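Toma 痛风降尿酸治疗队列数据说明

概述

Toma 是一份回顾性随访数据，收录门诊确诊痛风并首次开始降尿酸治疗的成年患者，共 2,325 人，来自 4 个门诊点。数据用于研究起始用药、剂量调整与痛风急性发作之间的关系，也可用于检验缺失值处理和时变暴露的建模方法。主文件每名患者一行，处方、化验和发作记录以长表形式单独存放，按患者编号连接。

整理工作由 Toshiko Kuroda 负责，编码表和核对脚本由 Kiyoshi Yagi 维护。门诊点中，Jadmont 和 Ichikawa 使用同一套门诊病历系统，Dusudska 的两个门诊点（site 取值 dus_a 和 dus_b）各用各的，字段含义在合并时做过对照，对照表随数据一并提供。

本说明只描述数据的来源、结构和限制，不包含分析结果。

纳入与排除

纳入条件：
年龄满十八岁；病历中有痛风诊断，诊断编码以 M10 开头；在参与门诊点首次开具别嘌醇、非布司他或苯溴马隆中的任意一种；首次处方之前在同一门诊点有连续一年以上的就诊记录。

排除条件：
首次处方前已有降尿酸药使用史，包括病历自由文本中提到的外院用药；正在接受透析；接受过实体器官移植；首次处方时因恶性血液病接受化疗；首次处方后没有任何一次随访接触。

“首次处方”以开具日为准，不以取药日为准。Ichikawa 能够提供取药日，其余门诊点不能，为保持一致，取药日没有进入主文件，只保留在处方长表的附加字段中。只想分析 Ichikawa 的使用者可以自行换用取药日作为起点，但需要重新计算所有以起点为基准的相对天数。

无症状高尿酸血症患者不在收录范围内。若病历先记录高尿酸血症、后改为痛风，以改诊后的首次降尿酸处方为起点；改诊前已经用药者按既往用药排除。

文件清单

共 7 个文件，均为逗号分隔的纯文本，编码为 UTF-8，首行为字段名，缺失值留空，不使用任何数字代码表示缺失。

baseline.csv：基线主文件，每名患者一行。
rx.csv：处方长表，每张处方的每个药品一行。
lab.csv：化验长表，每次检测的每个项目一行。
flare.csv：急性发作记录，每次发作一行。
visit.csv：就诊记录，每次接触一行，含电话随访。
censor.csv：随访终止的日期与原因，每名患者一行。
codebook.csv：字段名、类型、单位、取值范围及来源系统的对照表。

所有文件以 pid 连接。pid 为随机生成的字符串，与原门诊号没有可推导的关系，各门诊点之间也不重复。同一患者若在 Dusudska 两个门诊点都有就诊，合并为一个 pid，site 字段取首次处方所在的门诊点。其他门诊点之间没有做跨点合并，原因是没有可用的共同标识。

基线主文件字段

baseline.csv 共 38 个字段。完整定义见 codebook.csv，以下只列出容易误用的部分。

age：首次处方时的周岁年龄，高龄端合并为一档。合并后该字段不宜直接作为连续变量外推。

sex：病历登记性别。

bmi：取首次处方前最近一次身高体重计算。身高如有多次记录取中位数，体重取最近一次。身高缺失者不插补。

sua_base：基线血清尿酸，单位统一为 μmol/L。取首次处方当日或之前最近一次结果。急性发作期间测得的结果予以保留，同时在 sua_in_flare 中标记。急性期尿酸可能低于平时水平，使用前应先决定如何处理这部分记录。

egfr_base：由血肌酐、年龄和性别换算的估算肾小球滤过率。两种来源的肌酐检测方法不同，方法代码见 crea_method。原始肌酐值保留在化验长表中，使用者可以自行更换公式。

tophus：是否有痛风石。取值为是、否、空。空表示病历未提及，不能当作“否”。有影像检查的患者很少，该字段主要反映体检和病历书写习惯。

flare_prior：首次处方前一年内的发作次数，由病历文字判读得出，合并为若干档。

index_drug：首次处方的降尿酸药。若同一天开具两种，取值为 multi，具体药品见处方长表。

index_dose：首次处方的每日剂量，单位 mg。隔日服用者换算为日均剂量，并在 dose_note 中注明。

prophylaxis：首次处方时是否同时开具预防性抗炎药，包括秋水仙碱、非甾体抗炎药和小剂量糖皮质激素。同日开具但用于治疗当次急性发作的不计入。两种用途在处方中往往没有写明，判定规则见“判读规则”一节。

diuretic：首次处方前后是否在用利尿剂。噻嗪类与袢利尿剂分开编码，保钾利尿剂单列。

lowasa：是否使用小剂量阿司匹林。病历系统外自购的情况只有在医生写明时才会被记录。

ckd_dx、htn_dx、dm_dx、chf_dx：合并症诊断，依据诊断编码，不依据化验值。因此会出现 egfr_base 很低而 ckd_dx 为否的记录，这属于原始病历状况，没有修改。

处方长表

rx.csv 中的药品以 ATC 编码标识，保留到第五级。剂量字段分为单次剂量、每日次数和处方天数，均按原处方转录。原处方只写“遵医嘱”而未给出用法的，每日次数留空。

连续用药区间没有预先计算。早期版本提供过一个 episode 字段，对相邻处方之间的允许间隔做了固定设定，后来发现不同门诊点的续方习惯差别很大，同一设定在 Jadmont 合适，在 Dusudska 会把大量连续用药切断。该字段已经删除，随附脚本 make_episode.R 可以在给定允许间隔后生成用药区间，间隔必须由使用者指定，没有默认值。

停药原因取自病历文字，编码为皮疹、肝功能异常、胃肠道反应、发作增多、患者自行停药、医生判断不需要、其他、未写明。“未写明”占多数。皮疹一项没有区分轻重，也没有经过皮肤科复核，不能用来估计严重皮肤不良反应的发生情况。

HLA-B*5801 检测结果只有部分患者具备，且是否检测与门诊点和首选药物密切相关。字段保留在化验长表中，未并入基线文件。

化验长表

lab.csv 的项目包括尿酸、肌酐、尿素氮、谷丙转氨酶、谷草转氨酶、血常规主要项目、C 反应蛋白和糖化血红蛋白。单位在合并时统一，原始单位保留在 unit_raw。

低于检测下限的结果，value 留空，below_lod 记为是，下限值写在 lod 字段。请勿将这类记录与缺失混为一谈。

使用拉布立酶期间的尿酸结果已删除。溶血标本若检验科有标注，hemolysis 字段会反映；没有标注的无法识别。

尿酸检测的频率受病情影响。发作较多或剂量在调整的患者检测更密，达标后的患者可能很久才查一次。以“末次尿酸是否达标”为结局时，末次的时点在患者之间并不可比。

判读规则

急性发作由两名判读者分别阅读病历后认定，意见不一致时由 Toshiko Kuroda 裁定。判读者看不到尿酸结果和降尿酸药的剂量，但能看到病历正文，而正文中有时会提到用药，因此盲法并不完全。

认定一次发作需要同时满足：有关节疼痛的明确描述；有肿胀、发红或皮温升高中的至少一项；医生诊断为痛风发作，或当次开具了用于急性期的抗炎药。患者在复诊时回忆的发作，若能说明部位和大致时间，记为 recalled；当时就诊的记为 attended。两类在 flare.csv 的 source 字段中区分，合并使用还是只用其一由使用者决定。

两次发作之间若没有明确的缓解描述，合并为一次。多关节同时受累记为一次，部位字段可有多个值，用分号隔开。

预防性用药与急性期用药的区分规则：当次就诊有活动性关节炎描述且处方天数较短者，归入急性期；处方天数较长或病历写明“预防”者，归入预防；两者都不能判断的，prophylaxis 留空，rx.csv 中 purpose 记为 unclear。

质量核对

核对分三步。第一步检查格式，包括日期次序、单位、取值范围和主键唯一性。第二步检查逻辑，例如随访终止后是否仍有处方，首次处方前是否出现降尿酸药。第三步抽取部分病历与录入结果逐项对照，由没有参与录入的人员完成。

已知而未修正的问题如下。

Dusudska 的 dus_b 在更换病历系统期间，就诊记录有一段空缺，处方记录完整。空缺持续将近 7 周，期间该门诊点的发作次数偏低，flare.csv 中没有补录。做发作率分析时建议把该段人时剔除，脚本 drop_gap.R 按相对天数完成这一操作。

Ichikawa 的体重有少量以整数录入，其他门诊点保留小数。

Jadmont 的饮酒字段在病历模板中默认值为“否”，医生不修改即保存。该字段的“否”可信度低，codebook.csv 中已标注。不建议把饮酒作为主要混杂因素在该门诊点做调整，也不建议跨门诊点比较。

吸烟字段缺失较多，且缺失与年龄有关。

脱敏处理

所有日期以首次处方日为零点，换算为相对天数，原始日期不提供。每名患者只保留首次处方所在的季节，用于考虑发作的季节变动。罕见诊断并入上一级类别。自由文本全部移除，仅保留判读后的编码。

相对天数没有加随机偏移，间隔长度是真实的。申请者应承诺不尝试把数据与其他来源连接以识别个人。

分析时的注意事项

起始治疗后早期发作增多是已知现象，且与起始剂量和是否预防用药有关。若比较两种降尿酸药的发作风险，应把早期和后期分开报告，合并为一个风险比容易产生误导。

患者在首次处方后才满足某一条件（例如剂量达到某一水平、完成若干次复诊）时，不应从首次处方日起就将其归入该组，否则会引入不死时间偏倚。随附的示例代码采用时变暴露写法，也提供以固定时点为界的写法，两者的估计对象不同，不能互相替代。

选药受肾功能影响很大。肾功能差的患者较少使用苯溴马隆，既往有皮疹史者较少使用别嘌醇。倾向评分模型至少应纳入肾功能、合并症、利尿剂和门诊点，并检查加权后各组的重叠程度。门诊点之间的用药习惯差别明显，只在合并样本中检查均衡性是不够的。 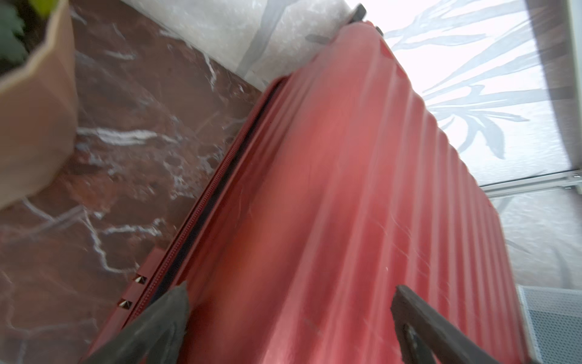
Kiyoshi Yagi 在复核时提出，门诊点不宜只作为一个普通协变量放进模型，剂量调整的节奏在各点之间也不同，他主张先分点估计再合并，若分点结果方向不一致，合并值应当放到附表。Toshiko Kuroda 同意分点报告，但认为 dus_a 人数偏少，单独估计不稳定，可与 dus_b 合为一层。示例代码目前按后一种做法分层，参数 strata_by 可以改回按 site 分层。

失访与终止随访

censor.csv 的终止原因分为死亡、转院、最后一次接触后无记录、数据提取截止。死亡信息只来自门诊病历和家属告知，没有与死亡登记连接，因此死亡数会偏低，一部分死亡混在“最后一次接触后无记录”中。以死亡为结局的分析不应使用本数据；以发作为结局时，死亡作为竞争事件的处理也会受到这一点影响。

终止日取最后一次接触日，不加任何宽限期。病情稳定的患者复诊间隔长，按这一规则其随访时间会被低估。另一种做法是延长到下一次预定复诊日，但预定日只有 Ichikawa 有记录。

缺失值

数据未经插补。示例代码中有一份多重插补脚本，插补模型包含结局指示变量和累积风险的估计值，仅供参考。tophus、吸烟和饮酒的缺失不宜假定为随机缺失，建议做敏感性分析，至少包括把空值全部归为“是”和全部归为“否”两种极端情形。

化验项目没有做，与做了但结果丢失，在数据中无法区分。

不适用的用途

不用于估计痛风的患病率或发病率。收录者均为已就诊并开始用药的患者，没有对应的人口分母。

不用于评价单个门诊点或单个医生的诊疗质量。

不用于制定个体患者的剂量方案。数据中的剂量反映当时的处方习惯，并不代表推荐用法。

不用于研究妊娠期用药，相关记录过少，已并入“其他”类。

运行环境与脚本

核对和示例脚本用 R 编写，依赖 data.table 和 survival，插补脚本另需 mice。运行顺序为 check_format.R、check_logic.R、make_episode.R、drop_gap.R，随后是各分析示例。脚本从工作目录下的 data 文件夹读取文件，输出写到 out 文件夹，out 不存在时需要手动建立。

读入时请将 pid 指定为字符型。部分 pid 全部由数字组成且以零开头，若让软件自动判断类型，前导零会丢失，与其他表连接时这些患者会静默消失。用电子表格软件打开后再另存也会出现同样的问题。

check_logic.R 在当前版本上应给出若干警告而没有错误。警告对应“质量核对”一节列出的已知问题，逐条说明写在脚本末尾的注释里。

获取与引用

数据不公开下载。申请需提交研究方案、分析计划和所在机构的伦理审查文件，由 Toma 数据组审核。方案中应写明主要结局、暴露定义和随访起点。申请每年一月和七月集中处理，其余时间收到的顺延到下一批。

脚本和 codebook.csv 不含患者信息，可以先行索取，用于撰写分析计划。

发表时请注明所用的版本号，并写明是否剔除了 dus_b 的空缺时段、发作定义是否包含 recalled 类记录。对分析集做过的其他删减也应在方法部分列出。

版本变更

当前版本：删除 episode 字段；新增 crea_method；flare.csv 拆分 source；更正 Jadmont 部分非布司他处方的剂量单位。

上一版本：合并 Dusudska 两个门诊点的重复患者；重新生成全部 pid，旧版 pid 与新版不能对应。

初版：仅含 Jadmont 与 Ichikawa，已停止提供。

发现错误请附上文件名、字段名和 pid 告知 Kiyoshi Yagi，邮件中不要附原始数据行。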